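Avovstead Heated Airer review: one winter with the Prarus three-tier

I've put off writing this because I wanted to give it a proper winter first, and now it's February and I've had the thing running most nights since the clocks went back, so I think I've earned an opinion.

Quick bit of background. We moved into a flat in Fenton with no garden, no balcony and a boxroom with one small window that sticks. The tumble dryer stayed behind with the old house (it came with the kitchen, long story, still cross). There are four of us, two play football, and one of them is fourteen and puts things in the wash after wearing them for an hour. My sister-in-law Lindalva Magalhães had been going on about heated airers for years and I'd always thought of them as a glorified radiator you trip over. Well! I've come round, mostly.

What I bought

The Avovstead is the middle one in the Prarus range. It's three tiers of heated bars with two fold-out wings on each tier, a zip-on cover that you pay extra for, and a timer on the lead. I got mine from Araújo, the electrical shop on the corner by the post office, partly because Benedito Quintana who runs the counter let me put one up and fold it down again in the shop before I handed over any money. I'd recommend doing that if you can. The wings have a knack to them, and if you've got sore hands you'll want to know about it beforehand.

Putting it together

Easy enough. The frame comes in one piece and you slot the shelves on. The instructions are all pictures and one of them is upside down, which had me going for a bit. Wheels push in at the bottom and two of them lock. I'd say it's a one-person job but a nicer two-person job, and mine was a one-person job with a teenager watching.

Folded, it goes flat against the wall behind the boxroom door. Open, it takes up pretty much the whole room, so do measure. I didn't, and for the first week I was getting to the ironing board sideways.

Does it dry things?

Yes, but you have to learn it. The bars get warm, nicely warm, like a mug of tea you've left for ten minutes, and whatever is touching a bar dries fast. Whatever isn't touching a bar takes its sweet time. So a T-shirt draped over one bar gives you a lovely dry stripe across the middle and two damp ends. Lay it flat over three or four bars and it's a different story.

The cover makes a massive difference. I tried without it for a fortnight because I was too tight to pay for it, then gave in. With it zipped up, a normal load put on at bedtime is ready by breakfast, apart from jeans and anything with a hood. Hoods are hopeless. I turn them inside out and prop them open with a pair of rolled-up socks, which Rosângela Peixoto at work taught me, and it does help.

Towels are fine if you spin them hard first. Bedding is a faff: a double duvet cover has to be folded so many times to fit that the inside stays cold, and I've gone back to slinging ours over the doors.

Sports kit and zips

Most of our washing is football stuff, so this was the bit I cared about. Shirts and shorts are dry in no time, you can hang them on the wings and forget them. Track tops take longer. The main part of the jacket goes quickly but the ribbed bits at the cuffs and hem hold on to water like nobody's business, so I hang them from the top tier with the hem hanging free and give them a turn before I go up to bed.

I also leave the zips undone now. Done up, the front stays clammy on the inside, and I was a bit wary of metal sliders sitting on a warm bar all night as well. It could be me fussing, but I hang them so the zip is off the bar and I've had no marks on anything so far.

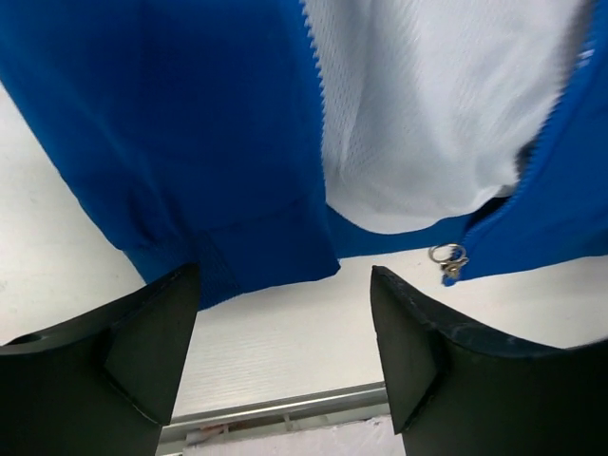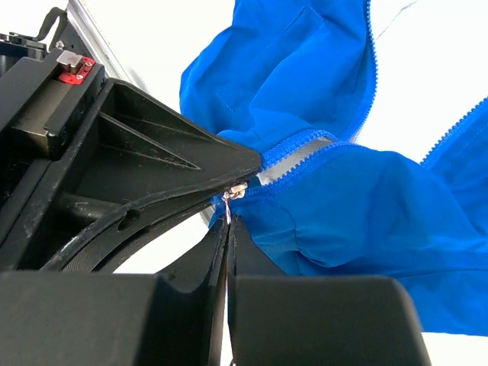
Blue jackets, the bane of my laundry pile.

What it costs to run

Everyone asks me this. I'm no scientist, but I do have one of those plug-in meters, and I wrote the numbers on the back of an envelope. The dryer at the old house pulled far more than 1000 watts when it was going. The Avovstead never got near that on my meter, even with everything switched on. It does run for much longer though, so don't assume it's pennies. If you leave it on from teatime to the next morning without the timer you are undoing a lot of the good. Our bill has gone down compared with last winter, but we've also moved to a smaller place, so I can't give the airer all the credit.

The timer goes up in 30-minute steps and makes a loud clunk when it finishes. Fine in a boxroom. If you were sleeping in the same room you'd hate it.

Damp, and the window

Please don't skip this if you're in a flat. All that water has to go somewhere, and in our case it went onto the window and then down the wall behind the bookcase. Ismael Figueiredo downstairs has the same airer and the same problem, and between us we've tried most things. Opening the window a crack works but lets the heat out. A cheap dehumidifier in the room with the door shut is the real answer, and the clothes dry quicker too. It's an extra expense that the box doesn't mention, so add it to your sums.

Things that annoy me

The lead is too short. Prarus, if you're reading, another metre please! I've got it on an extension and I'm not keen on that.

The end caps on the wings come off. I've lost two already and the bare ends snagged a pair of my tights. Cleiton Sampaio, my other half, has stuck the rest on with glue and they've stayed put.

The cover zip is on one side only, so if that side's against the wall you have to wheel the whole thing out to check on your washing. I've turned ours round but now the switch is at the back. You can't win.

And the bottom tier is so low that long things trail on the floor. We use it for socks and pants.

Price

I paid £48 for the cover and dehumidifier bags together, on top of the airer, and that stung a bit. The cover on its own has been cheaper online since, of course. If you see the two bundled, get the bundle. I wouldn't bother with the airer alone.

Would I buy it again?

I would. It's clumsy and the lead drives me mad, but we've not had a wet kit panic on a match morning all winter, and there's nothing dripping over the bath any more. If you've got room for a proper dryer and don't mind the bills, you'll probably be happier with that. For a flat with football in it, it's four stars from me, and it'd be four and a half with a longer lead.

I'll update this if any more end caps go missing.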